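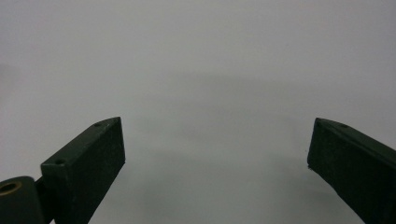
Monday night, the insurance saga

Okay so the renewal letter for the house came on Saturday and I put it under the fruit bowl and pretended it was a catalog. Tonight I opened it. 1441 dollars for the year! Last year it was 913. I read it standing up with my coat still on and then I read it again sitting down, and it was the same number both times.

I called Fongchan, who has lived in Brerkbridge a lot longer than I have, and she said hers went up too but nowhere near that much, and had I looked at the dwelling amount. I had not looked at the dwelling amount. I didn't know there was one. So I got the whole packet out (stapled in the wrong order, thank you) and found it on page six, and they have put the cost of rebuilding this place way up from last year. I mean, maybe lumber is that expensive now, I have no idea. But they also have me down for a finished basement, and I would love to see it, because mine has a sump pump and a lot of paint cans.

There's also a thing called "water backup" for 46 dollars that I don't remember asking for. Fongchan says keep that one no matter what. Her cousin over in Pernstead had a drain come up through the laundry room floor and the regular policy didn't pay a cent of it. So fine, the 46 stays.

Then I spent an hour and a half on hold with Triltwood. The hold music is one guitar song and it doesn't even loop properly, it stops for a second right before the good part so you think a person is picking up. Ate crackers. Cleaned out the junk drawer. Found the spare key to the old apartment, which I guess I should mail back after all this time.

The person I finally got was Ratree Hemmin and she was lovely, I wrote her name down so I can ask for her again. She said the basement came off the county listing from when the house was sold, and she can take it off if I send in a form and two pictures of the basement. She also asked about my deductible. It's set at 900, and if I go higher the premium drops, but she couldn't tell me how much until the basement thing gets fixed, so it all has to happen in order. I asked if there was any discount for never having made a claim and she said I already have it. So this is the price WITH the discount. Good grief.

She did say the smoke alarms might help if they're the kind that call somebody. They are not. They're the kind that scream when I make toast.

I also got a quote online from Phuthong while I was on hold, just to have something to wave around. It came out lower, but it leaves off the garage completely and the wind part has its own separate deductible that's a percentage of something – I read that paragraph four times. Fongchan is coming over Thursday with her own policy and we're going to lay them side by side on the kitchen table and go line by line. She's bringing noodles. I said I'd do dessert, so now I need to think of a dessert.

To do before then: the basement form, find last year's policy (blue folder? tax box?), ask Ratree if paying all at once saves anything over monthly. I think the monthly adds a fee each time and I've been paying it since I moved in without noticing. Don't want to do that math tonight.

The renewal date is in August so there's still some time. Bed now, it's past eleven and I never took the trash out.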